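July
Lieven Verstraete
2 min read

4. Equipment planning and costs

Budget first, as this is what most groups ask us about. The two-arm cell came in as a single order from Semano, arms and grippers together, and the mounting was quoted apart by Clakdale. We should of asked for both quotes at once. Lead time on the arms was 9 weeks, longer on the mounts. Cabling not in either quote - add it yourself.

Table and crockery are cheap by comparison. Bowls and plates bought locally, mixed sizes, glazed and plain. The bowl-on-plate setup (Figure 2) is the one we cost everything against: two arms, one dark table, one bowl, one plate. Anything more is an extra line in the sheet.
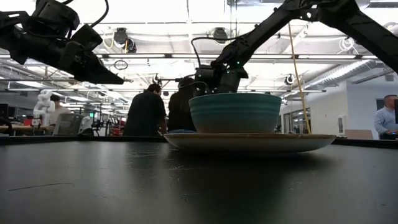
Figure 2. Bowl-on-plate setup, both arms over the table.

4.1 Spares and running costs

Gripper fingers are the main consumable. Plan for 2 spare pairs per arm per year, more if the work is mostly ceramics. Hulus sells a finger set that fits after a bit of filing; we would not buy it again. Breakages are a small line, 768 euro for the whole first year including delivery, and half of that was one bad box.

Floor space was left out of the first plan altogether. The cell shares an open room with other benches, so walkways, power and overhead cable runs all need agreeing before the order goes in. Pringle offered a service contract - declined for now, too dear for one cell. Would look again at three or more. Insurence is handled centrally and not included in the totals in Section 5.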